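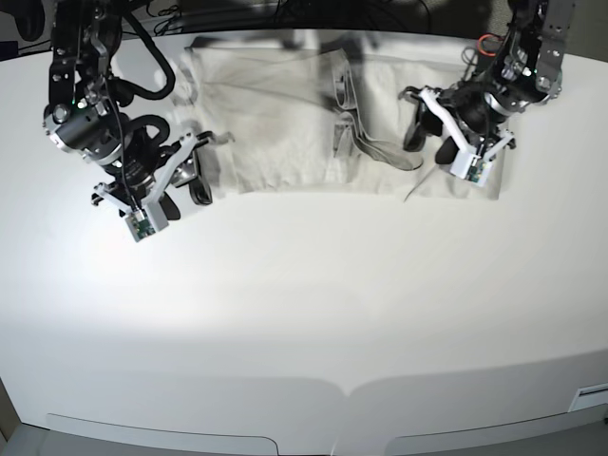
3rd June
Scouring and shrinkage, Brudstead cloth

Second go at the undyed cotton from Brudstead. The first lot took the dye in patches and I put that down to size left in the cloth. Plan for this one was a proper scour before anything else, then measure shrinkage, then decide if it's worth cutting the rest of the roll.

Dry weight of the batch 573 g, weighed after a night on the rack in the back room. I did not oven dry it. The scale was drifting when I first switched it on, so I left it to warm up and zeroed it again. Earlier weights in this book from a cold start should be treated with some suspicion, mine included.

Marked up six test squares with the laundry pen and the steel template. Warp direction shown by an arrow in the corner of each. Last time the arrows were in pencil and washed out, and we ended up guessing from the weave, which is slow work on a plain cloth with nearly the same count both ways. Stitched over the arrow on two of them as well in case the pen goes.

Scour bath: soda ash and a little of the neutral soap, soft water from the tank. Took it up slowly to 63 C and held it there. The book Siwan lent me says to simmer, but the pot catches at the bottom when it gets near a boil and I don't want scorch marks confused with dye faults. Stirred every few minutes with the long paddle. The water went the color of weak tea early on and then didn't get much darker. Drained it, filled again at the same temperature, repeated with less soda. Second water was nearly clear.

Rinse took longer than the scour. Hot, then warm, then cold, and the cold one twice. Checked the last rinse with a strip and it was still slightly on the high side, so one more with a splash of vinegar and a plain one after that.

Spun, then line dried indoors with the window open. No tumble for this batch. I know customers will tumble it, but I want the relaxed figure first and the tumbled figure as a separate line in the table. 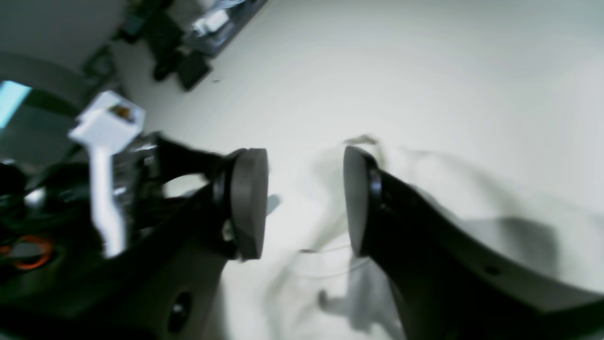
Off-white cloth, loosely crumpled.

Drop test for absorbency on the scoured squares. One drop from the pipette, held a finger's width above the cloth. On the unscoured control it sits as a bead and you can walk off and come back to it. On the scoured squares it goes in straight away across most of the surface. There is one slow spot on square 4, near the selvage edge, where it sat for a moment before it spread. Could be a bit of wax from the loom or could be that I had it folded over in the pot. Circled it in pen. If the dye comes up light there we have our answer.

Shrinkage, warp direction: 4 percent on the average. Weft was less than I can read reliably with the steel rule. Yavuz measured them again without seeing my numbers and came out the same on the warp. We disagreed on one weft reading, but that square has a wavy side and I'd cut it badly. I've left it in the table with a note and will take it out of the average if he wants.

The cloth has to lie flat and relaxed when it's measured, no pulling the corners out. I caught myself doing it. Smooth it with the flat of the hand from the middle, let go, then put the rule down. Wrinkles that won't come out get a light press with the iron dry, straight down, no sliding. Steam will move it again and then you're measuring the iron.

Compared with the Arancibia twill from last year, this is better behaved. That one kept shrinking on the second and third wash, and we only found out after the aprons had been cut. So the squares go through two more washes before I write anything on the roll tag. Please don't take the figure above as final.

Handle after scouring: softer, a bit more open, some of the crispness gone. Color went from cream to a cleaner off-white, still with the little dark flecks of seed in it. The flecks don't bother me. If someone wants them out, that means bleaching, and I'd sooner buy cloth that's already been bleached than run peroxide in this room with the fan as it is.

Mordant next. Alum, weighed against the dry weight above, dissolved in hot water first and then added to the pot. I was going to do it in the afternoon, but the alum tub was nearly empty and what was left had gone to a lump. Reordered from Lornmont. Norik have it cheaper but in sacks bigger than we have shelf for.

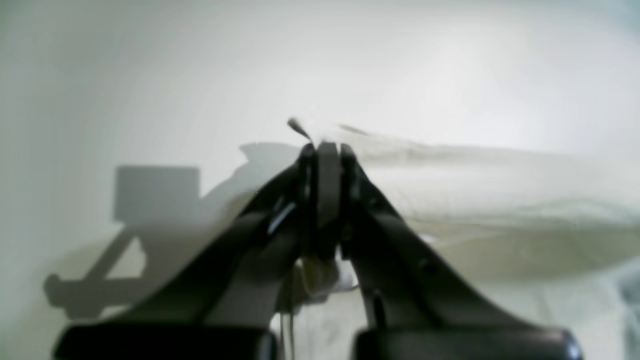
Emrys Pugh read this over and said the patches in the first lot may have had nothing to do with size at all. His view is that the cloth was put into the dye dry in places, and that a long soak beforehand would have fixed it without a scour. He wants a pair of squares done that way, unscoured but soaked overnight, alongside the others. Fair point. I hadn't kept any note of how long the first lot was wetted out, so I can't argue with him. There's enough offcut left from the end of the roll to do it.

Nia asked for the soda ash amount to be written as a percentage of cloth weight and not in spoons. Will do that on the recipe card. The spoon in the tub isn't level anyway.

To do:
- squares through wash two and wash three, measure after each
- tumble one pair, keep them on a separate line
- Emrys's soaked squares, cut along the warp like the rest
- new washer for the drain tap on the big pot, it drips
- label the vinegar bottle
- ask Brudstead what size they use, starch or something synthetic. If it's starch an enzyme soak would be gentler than all that soda

If the alum comes in time, all of it gets dyed together in one pot, so that the only difference is how the cloth was prepared. Madder first. Weld can wait until July.

Control square is in the envelope taped inside the back cover. Leave it there, it's the only piece of that length that hasn't been wet.

6 comments
4 shares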